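Nuvum Table and Shell Chair Set: Review After One Year in an Office Lounge

Product type: rectangular meeting table with matching shell chairs and bar stools
Finish reviewed: white top, orange-red shells
Supplier: Drultden

We ordered the Nuvum range to replace mismatched furniture in a lounge used for lunch, short meetings and bench work. The order covered two tables, chairs for both, and three stools for the wall counter. Drultden delivered everything flat except the chairs, which came stacked.

Table top

The top measures 1,575 by 800 mm. It is stiff enough that leaning on one long side does not lift the other. Coffee and whiteboard marker wipe off with a damp paper towel. Ballpoint ink needs alcohol. After a year of daily use there are fine scratches that show only at a low angle.

Glare is the main fault. The white surface throws back ceiling light in bright streaks, and anyone reading printed sheets at it will end up shifting the page. The Lahlou table we tested before buying had a duller top and was easier on the eyes, but it stained within a week. A matte option would move this product up a full point.

Chairs

The shell is one piece with a curved back and thin metal legs. Seat width is 400 mm, adequate for an hour and tight for larger users. The chairs push in close to the table, so the walkway between the two tables stays usable even with eight chairs at the far one. The legs slide on our carpet without catching.

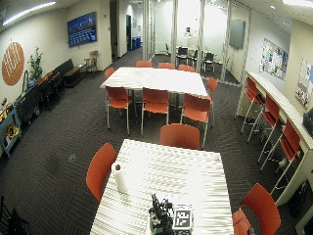

Bar stools

The stools use the same color and have slender legs with a footrest. The footrest sits at a sensible height for our counter, but check yours before ordering. One stool arrived with a loose footrest bolt; a quarter turn with a hex key fixed it.

Assembly

Two people, one hour per table. The instructions are drawings only and skip the order of the leg bolts. Fit all four legs finger tight, turn the table upright, then tighten.

Ratings

Stability: 5/5
Cleaning: 4/5
Glare: 2/5
Seating comfort: 3/5
Overall: 4/5

Drultden also stocks the shells in gray under the Katell name, with the same legs.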